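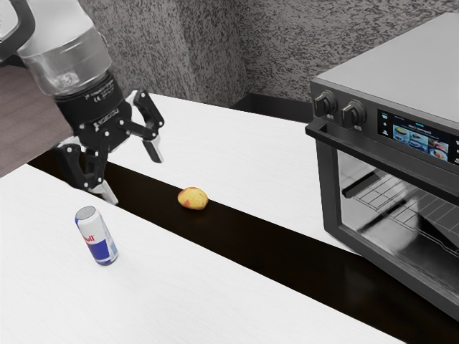

Cahier d'atelier - Flirnholm, ligne de dosage
Vendredi, novembre

Reprise de la migration de l'automate de la cuve tampon. L'ancien programme tourne toujours en production, le nouveau reste sur le banc. Export des blocs fait ce matin avec Skumemo : 107 variables récupérées, 9 sans commentaire ni adresse lisible. J'ai repris ces 9-là à la main avec les folios du schéma de Skurordale. Deux correspondent à des voyants déposés depuis longtemps, supprimées.

Le convertisseur a changé le type de plusieurs temporisations. Les anciennes comptaient en dixièmes de seconde, les nouvelles attendent des millisecondes. Sur la vanne de vidange ça donnait une ouverture cent fois trop courte. Corrigé dans le bloc, pas dans les appels. À vérifier aussi sur le rinçage, je n'ai pas regardé.
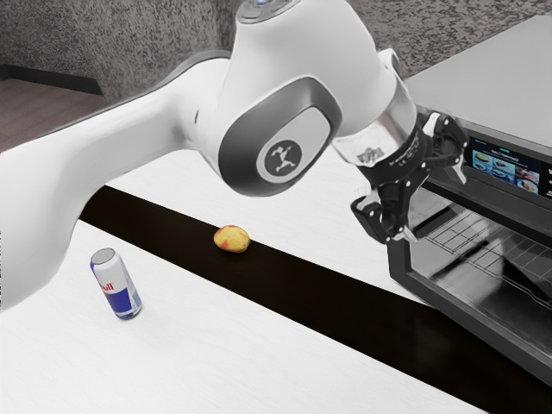
Côté bus, le variateur Han de la pompe 2 perd la communication quand on recharge le programme complet. En chargement partiel, aucun problème. Le délai de surveillance était resté à la valeur d'usine, je l'ai allongé et le défaut n'est pas revenu en 21 rechargements. Ça ne prouve pas grand-chose avec un câble de deux mètres - sur site il y a tout le chemin de câbles jusqu'au local pompes.

Essai du repli à 15 h 40 : coupure de l'alimentation 24 V de la tête de bus, sorties à zéro, reprise manuelle demandée. Conforme à l'analyse fonctionnelle. Par contre le message d'alarme affiché est celui du niveau haut. Erreur d'indice dans la table des textes, décalage d'une ligne à partir du milieu. Pas corrigé ce soir.

Copie du projet sur le serveur, dossier migration, indice C. Ne plus toucher à l'indice B, les temporisations y sont fausses.

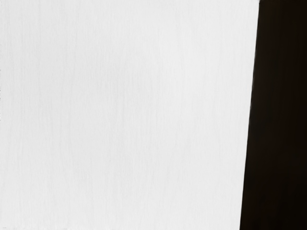 Reste à faire

- décaler la table des textes d'alarme et relire toute la liste
- temporisations du rinçage
- demander à Skurordale le folio des borniers, le nôtre est illisible en bas de page
- refaire l'essai de bus avec une vraie longueur de câble
- étiquettes de la tête de bus : celles du banc sont provisoires, ne pas les recopier sur le plan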